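Home | News | Property | What's On | Letters

Housing & Planning

Doubts over "period character" rule for Parirard flats

Developers fitting out the old Parirard works will have to keep to a "period character" code when the 2488 interiors guide comes into force in February, but it is hard to find anyone who can say what the phrase means.

The guide, written by design firm Flikside and named after the site's plot number, asks for panelled doors, strong wall colours and timber in shared areas. It runs to over three chapters and never once gives a date for the period in question.
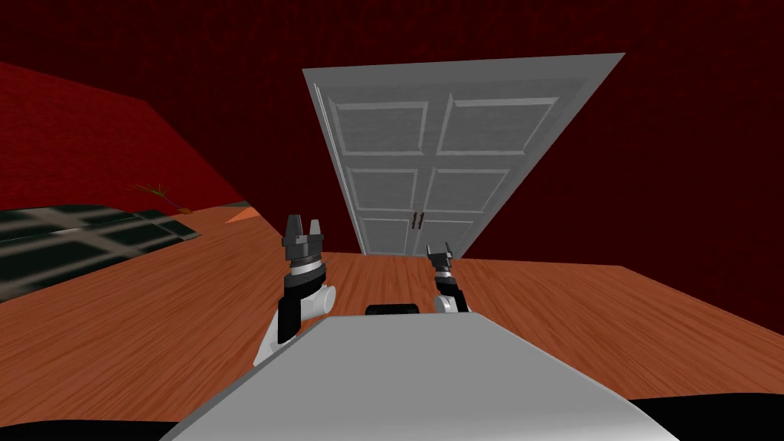

White panelled double doors against a dark red wall.

Flikside says buyers want "warmth and memory". Perhaps they do. The firm has not published the survey it relies on, and a request for it sent on Monday had brought no reply by late afternoon.

Debora Marchetti, who has restored staircases in the town for most of her working life, is not convinced. "The works made pump parts," she said. "It had concrete floors and painted brick. I don't know whose memory this is."

She is also wary of the section on timber, which asks for "honest wood" without naming a species or a finish. A cheap softwood with a red stain would pass, she said - and would probably be what most builders buy.

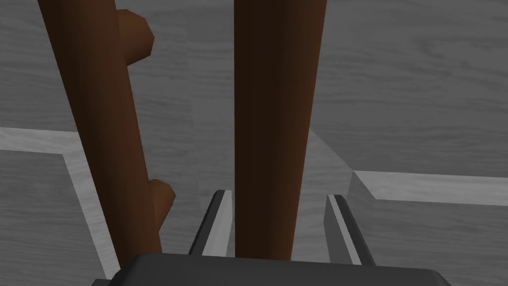
A reddish-brown wooden post.

Ngcobo, the builder for the first two blocks, said it was "comfortable" with the guide and expected no extra cost to buyers. It made the same promise about the car park, where charges have since gone up twice.

Rival bidder Brumodeck wants the wall colours dropped, arguing that dark halls need more lighting. 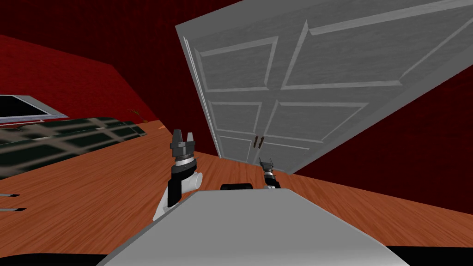
Raised mouldings and small dark handles on a pale double door.

Comments on the guide can be left at the site office until the end of the month. Whether they will be read is another matter.

Contact the newsdesk | Terms | Back to top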